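Fellgate handheld set — README

Working notes for the Fellgate block-sorting demos, v2. Replaces the Rascombe dump from August, please dont mix the two, gripper scale is different.

What's in it: 300 demos, two-handed, blocks into bowl. 200 for training, 80 for validation, rest held back for the Bevan rerun. Head view plus gripper pose for each hand. No robot joint data anywhere.
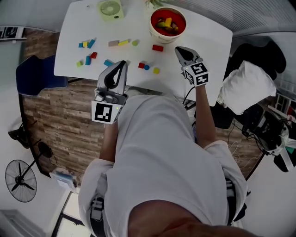

Pose labels come from marker tracking, smoothed, then resampled to the head view clock. Left and right are solved separately. The white marker cube sits at the base of each gripper, so fingertip position is an offset from it — check the sign before you train. Bad tracks are flagged, not deleted.

Result so far: policy with relative poses beats absolute poses on held-out layouts, mostly on the reach. Release over the bowl still poor in both. Cylinders worse than cubes, havent looked into why.

Known issues: heavy lens distortion, raw frames are not undistorted. Fellero loader drops the last step of every demo, fix pending.

License: internal research use, ask before sharing.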